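# Recording Cloth Folding by Hand: A Walk Through One Session

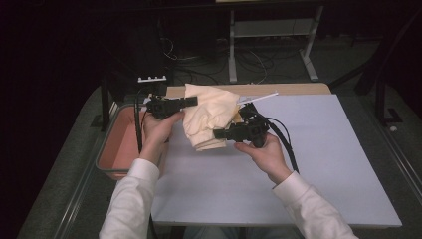
Issue 5

If you have never recorded demonstrations with a pair of hand-held grippers before, pull up a chair, because the first hour feels very odd and then it gets quite pleasant. I still remember how clumsy I was with my first washcloth! You are folding laundry with two plastic beaks when you have perfectly good fingers, and your fingers will complain. Let them. By the second batch you'll have stopped thinking about it.

This issue covers soft things only -- cloths, napkins, small towels. Boxes and bottles were in Issue 4, and Gervásio Rocha is writing up zippers whenever he finishes arguing with them.

## Before you sit down

Clear the board of everything that isn't in your task sheet. In the Treltow room we use the pale board because light cloth and dark jaws both read well against it, but a cream cloth on a pale board is about as far as I'd push it. If you can't find the edge of the cloth on the preview, pick another cloth.

Then check your cables. Each gripper has one coming out the back, and you want enough slack to reach the far corner of the board without a tug. Let the cable swing out wide, away from the cloth. A loop that slides under a fold will ruin the take, and you'll usually notice only when you lift.

Wear plain long sleeves if you have them, and push the cuffs back if they start creeping toward the jaws. Make sure the marker strip on top of each housing is flat and clean. A bit of lint over the dots is enough to make the tracking wander, and lint is one thing we are never short of.

## Holding the grippers

Wrap your fingers around the handle from below and rest your thumb along the side of the housing. Don't squeeze with the whole hand. Solange Barros taught me to hold them the way you'd hold a full cup, and my wrists have been grateful ever since.

## Recording a take

1. Crumple the cloth and drop it near the middle of the board. Please don't arrange it! A tidy little heap teaches the system to expect tidy little heaps.
2. Start the recording and hold both grippers still for a slow breath.
3. Pinch with the left jaws first, close to an edge if you can see one, then bring the right jaws in from the opposite side.
4. Lift just until the middle comes partly off the board, then ease your hands apart. If you feel it slip, open, go back and pinch again. Keep recording while you do this.
5. Lay the cloth down, smooth it with closed jaws, and make your folds.
6. Let go, draw both grippers back, hold still again, and stop.

About step 4: new people always want to throw away a take with a slip in it, and I did too. Keep it, and tag it "regrasp" in Grovari. A fumble followed by a good recovery is worth a great deal to us. What you should throw away is a take where you put a gripper down and used your fingers, even for a second.

## How many, and how fast

A full set is 600 takes, shared among whoever is on the roster, and nobody should record more than 29 in a row without standing up. Laurier Simard once went well past that, and his last few folds looked like he was swatting flies -- we had to drop them all.

Move at the speed you'd use if you were folding while chatting with a friend. Rushed takes come out jerky, and very slow ones make the trained arm dither over every crease.

## Afterward

Play back your first take and your last one before you leave. Check that the jaws in the video close when the width trace says they close. If the two drift apart, write the take numbers in the log and tell Washington Peixoto, who can usually line them up again.

Change cloths between batches, too. We keep a mixed pile on the Siqueira shelf, thin ones and thick ones, and the ones that have gone a bit stiff are very welcome.

Corrections to these pages go to Washington Marinho. The zipper pages will be in Issue 6, Gervásio permitting.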